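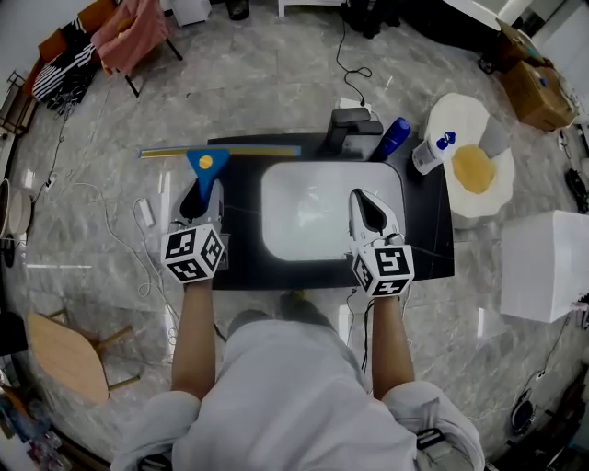

4.2 The sink bench

Figure 3. One of the sink benches in the study, with the wiper lying along the back and two bottles beyond the tap.

I'll admit the sink was my favourite part of this project, and it's the part I knew least about going in. Kulap Khamphan and I had planned to spend most of our time on pantry shelves, where the earlier work on household storage is thick on the ground. Then we started reading back through the diaries people had kept for us and the sink kept turning up (2206 of the 3831 entries mention it somewhere, even if only as "left it by the sink"). So we changed our minds, and this section is the result.

What we wanted to know was pretty simple. When a cleaning thing lives out on the bench, where does it live, and does it have a proper home or does it just end up wherever a hand lets go of it? Wircombe households tended to tell us everything had a home. Flaltport households laughed at the question!

Figure 3 is a good one to think with. The basin is white and set into a black counter, and the tap is black too, so your eye goes straight to the coloured things. The wiper, or squeegee if you prefer (our diarists used both words, and one person called it "the blade"), has a blue handle and a long thin yellow bar, and it lies flat across the back part of the counter. I like that spot for it. It takes up a lot of length and hardly any depth, and that's the kind of space a bench usually has going spare.

The bottles are another story. There's a blue one lying at an angle to the right of the tap and a white one with a blue pump-style cap further along, partly over the back right corner. In our coding scheme the first goes down as "resting" and the second as "edge", and I'd be the first to say that "edge" is a bit of a grab bag. Kulap wanted to split it into two, depending on whether the thing was over a corner or over a straight side. We tried that for the January entries and gave it up, as we couldn't agree with each other often enough to make it worth the bother.

We also coded what was on the floor close by, which I'd argued against and am now glad we did. Our hunch was that people who leave floor space clear would keep a clear bench as well. It didn't hold up very well. A soft thing underfoot, like the fried-egg rug in Figure 3 (yes, with a yolk in the middle), told us next to nothing about the state of the bench beside it. Boxes on the floor were a slightly better clue, mostly in the smaller homes, but I wouldn't want to lean on that until somebody has looked at more of them.

One last point on wording. Following Caruso, we'd been calling everything out on the bench "clutter", and several diarists in Jindia objected to it, quite fairly I think. A bottle you pick up every day is hardly clutter to you. From Section 5 on we say "standing items" instead, even for the ones lying down, and I'm sorry for any confusion that causes.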